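Strata and Tenancy Matters Forum
General discussion > Noise, heating and by-laws

Thread: Proposed by-law on overnight heating in the Skarnix building

Guleck_Secretary
Posted in March
Members are advised that the owners corporation of the Skarnix building intends to put a motion to the next general meeting concerning the central heating plant. Under the proposed by-law, the plant would be turned down between 10 pm and 6 am throughout winter. The building has 30 lots, all served by one boiler, and individual apartments have no controls of their own. Comments are sought from persons with experience of a similar arrangement, particularly as regards the wording of exemptions.

I should note that the motion was drafted by an owner and has not been reviewed by our strata manager.

varkovari_lot4
We adopted a comparable by-law at Varkovari two winters ago. The saving in the first season was $900 across the whole scheme, after the cost of having the timer fitted. Several owners considered this a poor return for the correspondence it generated. I would ask your strata manager for the gas accounts before anything is put to a vote.

Barrett Boateng
With respect to the previous contributor, the saving is only part of the matter. Many residents do not wish to sleep in a heated room, and under a central system they presently have no choice other than to open a window, at everybody's expense. A building that is kept at 21 degrees all night is being run for the preference of a minority.

My own view is that bedding is a matter for the individual and heating is a common cost. A resident who feels the cold may put a plush blanket over the ordinary bedding, as we do in our household from May onward.
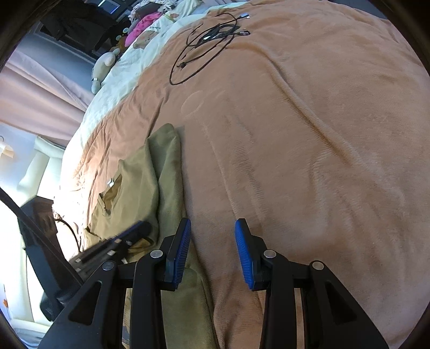
Sotomayor_Tenant replied that this was all very well for owners in good health, but that the by-law as described made no provision for infants, for the elderly or for persons with a medical condition, and that tenants would have no vote on it in any case. A tenant who signed a lease for a heated apartment was entitled to expect a heated apartment - including at three in the morning.

Barrett Boateng
I accept the point about medical conditions and would support an exemption. I do not accept that a lease describing an apartment as heated is a promise of any particular temperature at any particular hour. The lease should be read.

Sotomayor_Tenant
I have read mine. It says "central heating included" and nothing further. I would be interested to know how an exemption could operate when there is one boiler and no valve in the apartments. Either the plant is on or it is off.

Guleck_Secretary
The last question is a fair one and was raised with the drafter. The suggestion was that exempt residents be permitted a portable electric heater, with a credit against levies. No mechanism has been proposed for passing that credit to a tenant.

varkovari_lot4
We tried the credit. It applied to 2 lots and took longer to administer than the rest of the by-law put together. What worked better for us was a setback of 4 degrees overnight in place of a full shutdown. Complaints fell away and the pipes stopped knocking at 6 am, when the system had previously been starting from cold.

Barrett Boateng
A setback would be acceptable to me, although I would prefer that it begin at 9 pm.

Sotomayor_Tenant
It would be less objectionable. I would still want tenants notified in writing before it commenced, and a named contact for faults. Last July the plant failed overnight and the only number displayed in the foyer was for the lift company.

Guleck_Secretary
Thank you. I will forward the setback proposal to the drafter, together with the request for written notice. The gas accounts have been requested. Could varkovari_lot4 please advise whether the registered wording is available to non-members of that scheme?

varkovari_lot4
It is registered, so a copy can be obtained in the usual way for the search fee. Look for the amended version, as the original still refers to the shutdown.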